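Open doors at Grakham

The building at Grakham used to sell kitchens. Stamero took it on two years ago, kept the balconies, pulled out the showroom displays and filled the ground floor with desks. Once a year, in January, the company lets the public in to see how it teaches robots to pick things up. I went along for the morning session, which began at ten.

You sign in, you are given a sticker, and you are asked to put your bag in a locker. After that there is very little ceremony. A short talk by the door covers the fire exits and the toilets, and then the staff go back to what they were doing. Visitors wander between the desks and ask questions. There were 90 places on the booking list and 89 people turned up, so the place was busy without being a crush.

Most of what Stamero does is collecting. Before a robot arm can fold a cloth or stack a cup, someone has to show it how, and the showing has to be repeated far more often than you might expect. The company could do this by steering an arm from a distance, and for some customers it does. But arms are dear, and slow to move from room to room. So a good deal of the work is done by people holding a gripper in one hand, with a camera on it, and doing the job themselves. The recording is then used to train the arm.

The project on show was called Drorkel. It deals with small household and office jobs: putting a pen back in a pot, closing a drawer, moving a cup off a pile of papers. By the start of the open day it had 1,031 finished recordings of the pen task alone. I asked whether that was a lot. The answer was that it was enough to begin with, and that the last project had needed over twice as many.

Visitors were allowed a go. The gripper is lighter than it looks in photographs, and squeezing it is easy. Moving at the right speed is harder. If you go as fast as you normally would, the recording is jerky and gets thrown out. If you go too slowly, the arm learns to dawdle. My first three attempts at the pen were rejected, the third because I had put my other hand in the way. The fourth was kept, and I was more pleased about this than I should have been.

Between turns people talked about where the arms end up. Stamero's main customer is Haugland, a firm that fits out care homes and small hotels, and it wants machines that can tidy a side table without knocking anything over. Flowers are a particular nuisance, I was told. Petals hide the edge of the pot, and an arm that has only practised on plain boxes will often close its fingers too early.
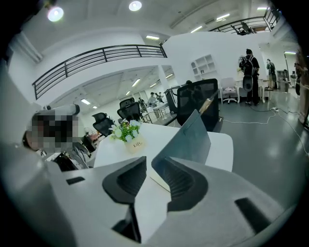

A reader from Haugland's own town wrote in after we mentioned the visit in last month's issue. She had been to the afternoon session and thought the staff should have shown more of the failed recordings, as she learned more from the two she saw than from all the good ones. She also wanted to know if anyone was paid extra for doing the same task all day.

I had asked about the pay myself. There is no extra, but the work is split into short blocks, with a change of task at each break. Some of the collectors said they liked the repetition. One said he now picked up his keys at home at what he called recording speed, and his family had started to complain.

The session closed at half past twelve with tea on the upper level, where there was a queue for the biscuits. Next year's visit will again be in January, and booking opens in the autumn. Children are welcome from the age of eight, and the car park behind the building is free for visitors.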